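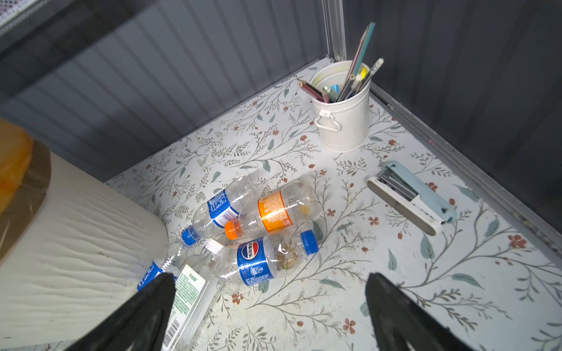 The view between the gripper's fingers at the Larildale open day, with empty bottles, a stapler and a cup of pens and pencils on the work surface.

Dukino Opens Larildale Workshop to the Public for Robot Sorting Demonstrations

LARILDALE – Dukino welcomed 42 visitors to its Larildale workshop on Sunday for an open day devoted to robotic handling of everyday objects. Guests watched the company's engineers run a two-fingered gripper on items commonly found in homes and offices, including empty plastic drink bottles and desk supplies.

The program was divided into 2 sessions, one in the morning and one in the afternoon. Each began with a short talk on how the robot is taught to pick up and place objects, followed by a live demonstration and time for questions. Visitors were able to follow the work on a screen showing the view from a small camera mounted near the gripper.

"Clear bottles are difficult for a machine to see and easy for it to knock over," said Benedicta Wumbei, head of public programs at Dukino. "We wanted our neighbors to watch the work at close range, including the attempts that have to be repeated."

Bottle sorting has been a main focus of the Larildale team since May. Engineers are preparing the system for a trial at the Pereyra recycling center in Clastham, where staff currently separate mixed containers by hand. Under the trial plan, the robot will remove bottles from a shared surface and leave other objects in place. The trial is scheduled to run for 17 weeks.

Students from Clastham attended the afternoon session and were invited to suggest new arrangements of objects for the robot. Several of their suggestions will be added to the team's regular test set.

"The questions were practical ones," Wumbei said. "People asked how hard the fingers squeeze, what happens when a label is torn, and who decides what counts as trash. Our engineers deal with the same questions every day."

Dukino plans to hold a second open day after the Pereyra trial ends. Admission will be free, and groups of more than 5 are asked to register in advance at the Larildale front desk.

Media Contact:
Benedicta Wumbei
Public Programs, Dukino
Larildale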